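Mesh laundry bag

A mesh laundry bag (wash bag, lingerie bag, or "the delicates thing" in my house) is a zippered pouch of open netting that goes into the washing machine with small or fragile clothes inside.

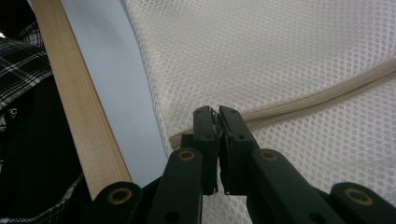 I bought my first one in September, years ago, after a bra hook chewed up a favourite jumper, and I've been a bit of a tragic about them ever since!

Materials. Most are polyester, in white or cream. Fine mesh suits stockings and anything with lace. Coarser netting rinses better, so I keep that for socks (and the odd soft toy).

Closure. The zip is the bit that fails. Better bags have a little elastic garage at the end of the track where the slider tucks in, so it can't creep open mid-spin or rattle against the drum. My Larnholm has one and it's lasted 59 washes – yes, I kept a tally on the laundry door. My old Koo didn't, and I was fishing undies out of the door seal.

Use. Fill it halfway, do up hooks first, and go easy on the spin. Odette Vidal, my neighbour, swears by one bag per colour. I can't be bothered with that, but her greys do stay grey.

See also: Clothes line; Delicates cycle; Peg basket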